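OK so Skarero season two went live Saturday and I have barely slept, here's how my guild is doing

We finally took Dodum! The whole river valley!! 76 plots, and the two on the north bank have copper under them, which we'd been buying from strangers at silly prices since April

Crafting feels so much better now. You need 372 copper to build a kiln (it was way more last season) and once it's up you can fire your own tiles and trade them at the harbor
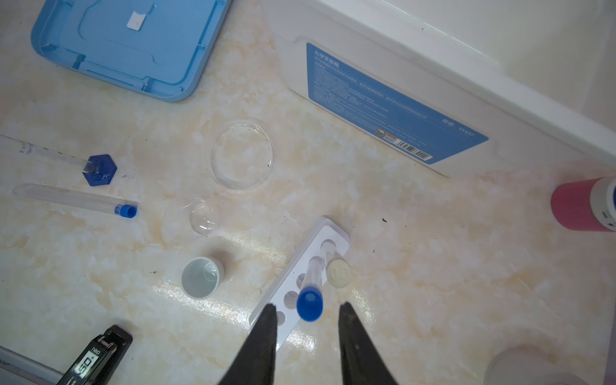 The harbor market is my favorite part, I could sit there all night. Tiles were going for 275 shells each when I logged in this morning and by lunch everybody had the same idea, whoops

Also went back to my old Claketti save to compare, and I still love the music there, but the map feels tiny now. Skarero has 3,965 plots and I've walked maybe a corner of it

Next up is the Qiu pass. There's a toll gate held by a much bigger guild and we're going to try talking before we try anything else (wish us luck)

If you play on the east server and like boats, come find us, we need people who can haul tiles after 9 pm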